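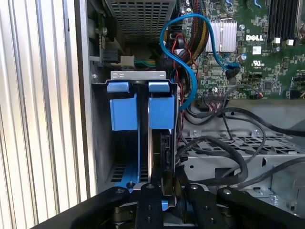
Search the notebook Enter keywords Go

Wednesday, Murkano archive migration, day sheet

Continued from previous entry. Goal for today: finish surface checks on the remaining cold-store drives, settle the read retry policy, start copy of the Ortuño survey set.

08:40. Overnight pass finished. Log is clean except for one volume, label Jolto 4. Throughput dropped in two places and recovered both times without a reported error. SMART attributes before and after the pass:

reallocated sectors: 0 / 0
pending: 0 / 4
offline uncorrectable: 0 / 0
CRC errors: 0 / 0

CRC count did not move, so I am not blaming the cable. The pending sectors are the slow spots. Left alone for now. Any write to them forces the drive to decide, and I don't want that before there is a full image.

09:15. Retry policy. Leokadia wanted the same setting on every volume so the logs can be compared. I wanted zero retries on first pass, then a second pass limited to the gaps. We ran both on the scratch drive. Single pass with three retries stalled in the bad area and stayed there long enough that I stopped it. Two-pass got all the good data off first and left the bad area for last. Going with two-pass. Settings:

pass 1: block size 128 sectors, no retry, skip forward on error
pass 2: gaps only, block size 1 sector, three retries, reverse direction
map file saved next to the image, never on the source

Map file name must match image name. On Monday's batch it did not, and Leokadia lost an hour matching them by size.

10:30. Jolto 4 pass 1 started. Temperature 34 C at start. Limit for this work is 45, above that pause and let it spin idle.

10:50. While that runs, Ortuño set. File listing against the paper index. The index gives 224 survey lines. The directory has 224 folders but two of them are the same line under different spellings (accent present in one, dropped in the other). So one line is missing. Checked the older tape catalog: the missing line was logged under the previous project name, Ikar, before the boundary was redrawn. Folder is on the Ikar volume. Not copied yet. Needs to go in with its original path recorded in the sidecar, otherwise the provenance is gone.

Hashes of the duplicate pair: identical for all data files, different for the header text. The header in the accented folder has the corrected datum line. Keep that one, retain the other header as .orig.

11:35. Character encoding. The old listing was written in code page 850, the new script assumes UTF-8. Half the accented names come through as junk. Workaround: convert the listing before the compare step, do not rename anything on disk. To do: put the conversion in the script itself. Unai Collado has a version that does this but it also lowercases the paths, which we can't use.

12:10. Jolto 4 at 39 C. Pass 1 past the first slow region, skipped two blocks. Second region still to come.

13:30. Pass 1 complete on Jolto 4. Skipped areas are in the map. Pass 2 started on gaps.

13:50. Pass 2 done. Everything recovered except one sector. Looked up the sector in the file table: it falls in unallocated space. No file affected. Pending count on the drive is now 1. Status for Jolto 4: imaged, retire, do not reuse even if the pending sector clears.

14:20. Verification speed. Hashing the images with the small read buffer gives 100 MB/s. Larger buffer made no difference. Running two hashes at once on the same spindle dropped the total well below that, as expected. One job per physical disk. The scheduler should enforce this and currently doesn't.

15:00. Spot check on the Ortuño copy. Pulled 3000 files at random from the destination and compared with source hashes. No mismatches. Modification times are off by one hour on everything written in summer. Source file system stores local time, destination stores UTC, and the mount option assumed a fixed offset. Data unaffected but the dates matter for the survey log. Remounted with the correct zone and re-ran the timestamp step only. Checked a few from January and a few from August, both right now.

15:40. Question from Leokadia: do we keep raw images after the file-level copy has verified? My view is yes for any drive that showed pending sectors, no for the clean ones, provided the map file and SMART dumps are kept. Not decided. It depends on how much space Murkano gets in the next allocation.

16:15. Ikar volume mounted read-only. Missing line located, all files present, header readable. Copy queued behind the hash job.

Open items

- encoding step into compare script, no lowercasing
- one job per spindle in scheduler
- sidecar format: add field for original path and previous project name
- labels: print drive serial on the sleeve as well as the volume name. Two Jolto sleeves were swapped in the tray and only the serial showed it
- check whether the tape catalog has other lines filed under Ikar
- ask Unai for the list of datum corrections

16:50. Hash job still running. Left it on. Log goes to the usual place.

Contact: archive bench, Murkano project | © Murkano working notes | Back to top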